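Workshop notebook, January, afternoon

Sound prep for Lurton, second week in the rehearsal hall

Well, the songs are finally all in the building. The new orchestrations for act one came over from Carncombe this morning, and I spent a happy couple of hours just listening to them on headphones with the vocal book on my knees before doing any real work. They're lovely! The ferry song has a clarinet line under the second verse now, and it makes the whole number feel less lonely than it did with piano only.

Belay has 34 cues in it so far, and 17 of those are still placeholders with me humming or clapping where the effect should be. (Apologies to whoever opens the file next, I know cue 9 is loud.) I renamed everything to match the new script pages, so if you have an old printout please toss it.
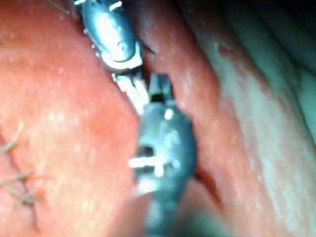

The trouble spot is still the harbor scene going into the duet. The rain bed has to come down under the dialogue but not so far that we notice it leaving, and I kept getting it wrong. I tried a fade of 20 seconds and it was much better, though the director may well cut the pause that gives us the room for it. I've left the old short fade in the file, switched off, just in case.

Also spent a while with the Hito packs. Two of them crackle when the singer turns her head to the left, and swapping the cables made no difference, so I'm beginning to suspect the connectors on the packs themselves. I've put green tape on both and set them on the end of the shelf. Please don't use them for the run, even if we're short, because the crackle comes and goes and it will pick the quiet verse to come back in.

The understudy sang through the finale for me at the end of the session, bless her, and the level that suits the lead is too hot for her by a fair bit. We'll need a second set of vocal levels, saved separately.
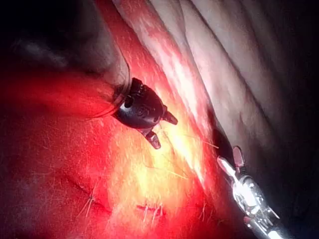 Still to do

Replace the clapping and humming, starting with the train whistle.
Ask Carncombe if act two has the same clarinet part, or if it moves to flute.
Save the understudy's levels under their own name in Belay.
Try the two bad packs with the spare transmitters.
Find out who has the long music stand lights. I had them before the break and I'd love them back.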